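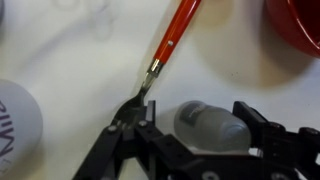 Início Receitas Casa Arrumação Contacto

Pesquisar neste blogue... OK

Abril, por Manon Gill

Manchas e cheiros teimosos na cozinha: o que resulta cá em casa

Adoro esta altura do ano para pôr a cozinha em ordem! Abro as janelas, ligo o rádio e começo sempre pelas tábuas de cortar, que são as que mais sofrem com o alho e a cebola. Meio limão, uma mão-cheia de sal grosso, esfregar com força no sentido do veio e deixar repousar 5 minutos. Depois passo por água fria, seco com um pano e ponho a tábua de pé, encostada à parede (deitada, não, que ganha bolor por baixo).

Para os frascos de vidro que ficaram a cheirar a pickles, uso borras de café. Duas colheres de sopa lá dentro, água morna até meio, tampa, sacudir bem e esquecer durante a noite. A Leilani Nguyen-Tran, minha vizinha em Fallusa, faz o mesmo com mostarda em pó e jura que é ainda melhor. Tenho de experimentar!

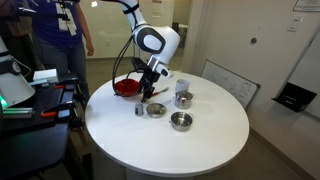

O caril é o meu inimigo de estimação. Faço-o quase todas as semanas e a curcuma agarra-se a tudo: panos, colheres, a bancada, os dedos. Nos plásticos claros, uma pasta de bicarbonato com umas gotas de água tira quase tudo, e o resto desaparece ao sol, no parapeito, numa tarde. Por isso é que gosto tanto de uma taça vermelha como aquela para as marinadas, porque a cor perdoa imenso. Já o coador convém lavar logo, com uma escova macia e pelo lado de fora, para empurrar os restinhos para fora da rede em vez de os enterrar mais.

Os panos da loiça vão de molho em água bem quente com uma colher de bicarbonato antes de irem à máquina. Nada de amaciador, que deixa o algodão a escorregar sobre os copos em vez de os secar!

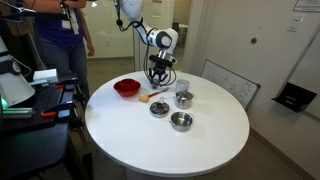 E os panos de algodão velhos, já sem salvação para a loiça, corto-os em quadrados e guardo-os numa caixa debaixo do lava-loiça. São ótimos para limpar a gordura do exaustor: um pouco de vinagre morno, deixar amolecer e esfregar. Os filtros metálicos ficam de molho com detergente enquanto trato do resto.

Para as juntas dos azulejos continuo fiel à escova de dentes velha. Se tiverem outro truque, contem-me nos comentários, que leio tudo!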